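Paper Cups Left in Shared Bedrooms: A Student Project Report

Authors: Vilmos Csizmadia, Kamran Mazandarani, Erzsébet Bíró
Project supervisor: Nestor Lacson
Skendholm student residence, Timis wing
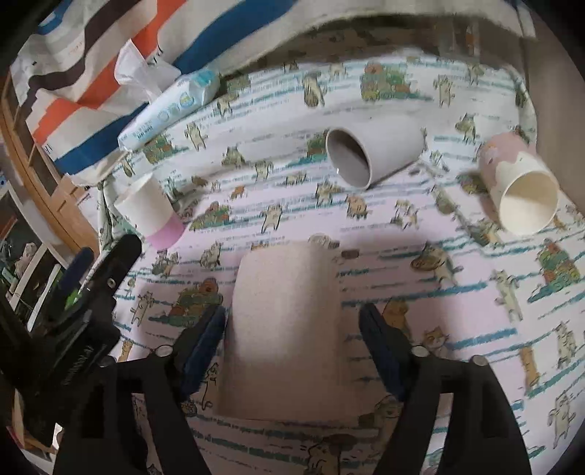

1. Background

The Timis wing has single bedrooms with no desk in the smaller rooms. Residents in those rooms eat, read and drink on the bed. Paper cups are brought up from the ground-floor kitchen and often stay in the room until the next cleaning round. The wing has a bin for mixed waste on each landing and one collection point for used paper cups, which is next to the kitchen door.

The project was set up to find out how many cups leave the kitchen, how many come back to the collection point, and whether the way a resident clears a bed affects the result. The work was done as part of the second-year course in household and building services. It ran for 4 weeks, ending in June.

2. Terms used

Cup: a single-use paper drinking cup, any color, with or without print.

Upright cup: a cup resting on its base.

Side cup: a cup resting on its wall.

Nest: two or more cups placed one inside another.

Clearing: removal of all cups from a bed, ending when the bed surface holds only bedding.

A cup that leans but still rests partly on its base was recorded as upright. This rule was added in the second week after two of us had recorded the same leaning cup differently.

3. Materials

Cups. The kitchen stocks cups from more than one supplier, so color and print vary. A plain beige cup is the tallest type in use and was chosen as the reference cup for the handling trials. Gray cups, pink-and-white cups and white cups with a pink base were also used. No attempt was made to match the cups by wall thickness. This is a weakness and is taken up in section 7.

Bedding. The trial bed was made up with a cotton sheet from the residence linen store. The sheet is pale pink with teal lines and a repeated print of cartoon cats, vegetables and orange fruit. A plain sheet was requested but was not available until the third week. The patterned sheet was kept for the whole project so that conditions stayed the same from one trial to the next.

Mattress. Standard residence issue, foam core, medium firmness. The mattress gives under a hand or knee, and a cup standing close to the point of pressure will tip toward it.

Recording. Counts were written on a printed form and copied into a spreadsheet the same evening. Erzsébet Bíró checked the entries against the forms.

4. Method

4.1 Kitchen count

The kitchen stock was counted at the start and end of the project, with deliveries added. The difference was taken as the number of cups issued. Cups in the collection point were counted each morning at 7:30 before the bag was changed.

4.2 Handling trials

A trial consisted of placing cups on the made bed and clearing them by one of two methods.

Method A, pick and carry. Each cup is taken from the bed and carried to a bag at the door. One cup is moved per trip.

Method B, nest and carry. The tallest cup is set upright first. The remaining cups are collected and stacked with it where they fit. The nest is carried to the bag in one trip. Cups that do not fit are carried in the other hand.

Placement was varied between trials. Cups were set upright or on their sides, with mouths pointing in different directions, some near the middle of the bed and some near the edge of the mattress. The sheet was not smoothed between trials. Wrinkles toward the far end of the bed were left as they were, as they would be in an occupied room.

Cups were held by the lower half of the wall. Holding at the rim was tried in the first week and dropped from the procedure, as it bent the opening and made the cup harder to nest.

A total of 80 trials were completed, divided equally between the two methods. All cups used in the trials were clean and empty.

4.3 Faults recorded

Three faults were noted on the form: a cup knocked over during clearing, a cup falling to the floor, and a cup crushed so that it would no longer nest.

5. Results

5.1 Kitchen count

Cups issued: 1424
Cups returned to the collection point: 329

The return rate was 23 percent. The remaining cups went into landing bins, left the building, or were still in rooms when the count closed. The method does not separate these cases.

Returns were lowest in the first week. The form for one morning in the second week is missing, and the count for that day was included in the next day's figure because the bag had not been changed.

5.2 Handling trials

Method B took less time than Method A at every placement tested. The gain was greatest when the cups were spread over the full width of the bed, where Method A required repeated walking between the bed and the door.

Method B produced more crushed cups. Most were crushed when a wider cup was pushed over a narrower one, or when a stack was squeezed to stop it from slipping. Method A produced very few crushed cups but more cups knocked over, mainly upright cups disturbed by the mattress moving under a hand.

Falls to the floor occurred with both methods. In almost every case the cup had been near the edge of the mattress at the start of the trial. Side cups near the edge rolled when the sheet was pulled. Upright cups near the edge tipped when the operator leaned on the bed.

5.3 Effect of the sheet

The operators reported that pale cups were harder to pick out quickly on the patterned sheet than the gray ones. This was not measured. Gervasio Troncoso, who joined for the last week of trials, suggested a repeat with the plain sheet and the same placements. Time did not allow it.

6. Discussion

The low return rate cannot be explained by handling time alone. Clearing a bed of a few cups is a short task by either method. The distance from the upper rooms to the collection point appears to matter more, and the landing bins are on the way. A resident carrying cups downstairs passes at least one landing bin before reaching the kitchen.

The handling results are still of use. A resident who can carry all the cups in one hand has the other free for the door and the stair rail. The higher number of crushed cups under Method B does not affect recycling, but a crushed cup prevents further nesting and takes up more space in the bag.

Clearing from the edge of the bed inward reduced falls in the later trials. The order was not fixed in the original procedure, so the two halves of the data are not fully comparable on this point.

7. Limits of the study

The cups were of mixed type and were not weighed or measured.

All handling trials were done on one bed in one room.

The operators knew which method was being tested and became faster with practice. The order of methods was alternated but not randomized.

Used cups may contain liquid, a lid or other waste. The trials with clean cups do not cover this.

8. Recommendations

8.1 Place a cup tube on each landing next to the mixed-waste bin. A vertical tube takes nested cups and keeps them apart from other waste. The Purkine tube in the Kovács building is a suitable pattern, and drawings are held in the workshop.

8.2 Order one size of cup for the kitchen, so that all cups nest.

8.3 Add the following text to the room card: "Clear cups from the edge of the bed first. Hold the cup low. Stack only cups of the same width."

8.4 Repeat the kitchen count for the same length of time after the tubes are installed, with the bag change recorded on a signed sheet.

9. Division of work

Vilmos Csizmadia: procedure, handling trials, sections 3 and 4.
Kamran Mazandarani: kitchen count, handling trials, sections 5 and 6.
Erzsébet Bíró: data checking, layout, remaining sections.
Gervasio Troncoso: handling trials, final week.

Blank forms and the full spreadsheet are stored in the course folder under the project title.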